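Guests staying in the furnished apartments at Flistonberg House often contact the office with the same questions about the tableware provided in each kitchen. The answers are collected on this page. For matters not covered, please write to Eamon Scanlon at the residence office.

## Tableware and Cutlery

**What is supplied in the apartment?**

Each kitchen is equipped with plates, bowls, glasses and flatware for the number of guests named on the booking. The small drawer cabinet for flatware remains on the dining surface and should not be moved to another room.

**May additional place settings be requested?**

Yes. Up to 5 extra settings may be borrowed at no charge. Requests received by noon on Friday are filled before the weekend.

**Where do the knives and forks belong?**

Flatware is kept in the drawer of the cabinet. Please pull the drawer fully open before placing anything inside, and lay each piece flat. Forks and knives may share the drawer. Plates are not stored there.

**What are the small white blocks?**

They are rests for flatware. A knife or fork may be laid across one during a meal or in the drawer. Rests may be washed with the plates and should be counted among the items returned at checkout.
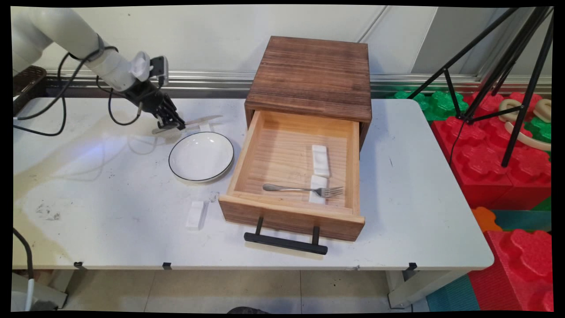
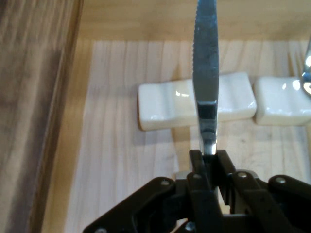
**Are the table knives safe for the dishwasher?**

Yes. The table knives and forks may be washed on any program. Kitchen knives with riveted handles must be washed by hand and dried at once.

**How should smudges on steel be removed?**

Wipe the piece with a soft cloth and warm water containing a little white vinegar, then rinse and dry. Steel wool and scouring powder leave permanent scratches and must not be used.

**How is the drawer cleaned?**

Remove the flatware and the rests, brush out any crumbs, and wipe the wood with a barely damp cloth. Leave the drawer open until it is dry. Spray cleaners should not be applied to unfinished wood.

**What happens if a piece is lost or broken?**

Report the item to the office before departure. A single plate or piece of flatware is replaced without charge. Larger losses are deducted from the deposit of $200, and an itemized statement is sent to the guest.

**Can a guest bring personal flatware?**

Certainly. Please keep it apart from the house set, as the staff cannot return unmarked pieces found after checkout.

**How can the office be reached?**

Dial 535 from the apartment telephone. Messages left overnight are answered the following morning.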